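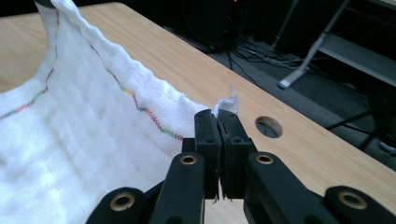

Forngate Opens Equipment Planning Program for Laundries and Linen Services

28 March 2022 - Forngate, the family-run supplier of handling equipment to laundries, linen services and textile workshops, is very happy to announce a new planning program for customers who are thinking of buying their first cloth-handling robots and would like some friendly company while they work out the numbers. The program is called Grema, and it is open from today to any business in our service area, whether or not it has ever bought so much as a cart from us.

Those of you who have known us for a while will remember that we began by selling folding tables and shelving, and that we came to automation slowly and with a good many questions of our own. Cloth is a hard thing to plan for. A box keeps its shape when it is picked up by one corner, and a towel or a muslin sheet certainly does not, so a price list for grippers and arms tells a laundry manager only a small part of what she needs to know. Which fabrics does she handle most? Are the hems thick or thin? How much table space can she spare, and who will look after the machine on the late shift? Grema starts with those questions and leaves the catalog for later.

Each customer in the program receives a two-day visit from one of our planners, followed by a written equipment plan covering purchase price, installation, spare parts, training hours and a yearly allowance for worn finger pads and bearings - that last line being one that we find missing from a great many first budgets. The plan also sets out a lease option next to the purchase option, using the same assumptions for both, so that the two can be compared on a single page over a morning coffee.

"I have sat across the desk from people who had the money approved and still could not sleep, and I understood them completely," said Debashish Navaratnam, who leads the Grema program. "They had a quote for an arm and a gripper, and it looked reasonable, and then the electrician came, and the floor had to be marked out, and somebody remembered that the stitched pieces and the plain pieces would need separate trials. We would much prefer to have all of those conversations in the first week, when a change costs only the price of a new sheet of paper."

Customers are encouraged to send a box of their own linens ahead of the visit. Our trial benches will work through hems, corners and decorative edges, and the results will go into the plan along with any items we think are better left to human hands for now. Samples are returned with the finished report.

The first plans were prepared for Dabbas, a table linen and baby goods service that handles 857 pieces on a typical day, and for Jorkitz, a smaller workshop with 41 employees. Dabbas has chosen to lease a single station for a year before deciding on a second. Jorkitz has put its purchase off until the next budget and is spending a modest sum on new benches in the meantime, a decision we were glad to support.

"We went in expecting to be sold something, I will admit," said Iestyn Griffiths, operations manager at Jorkitz. "What we came away with was a plan I could take to the owners, with the awkward costs written down as plainly as the pleasant ones. We know what we are saving toward, and we know what has to be ready in the building before anything is delivered."

The visit and written plan cost $800, and the full amount is credited toward any equipment bought or leased from Forngate within the following year. Visits begin in April. Places will be offered in the order that requests come in, and businesses with a budget deadline coming up are warmly invited to mention it when they write, as we will do our best to fit them in.

To request a visit, please contact the Forngate planning desk and ask for the Grema questionnaire. It runs to four pages, and we are always glad to go through it with you over the phone.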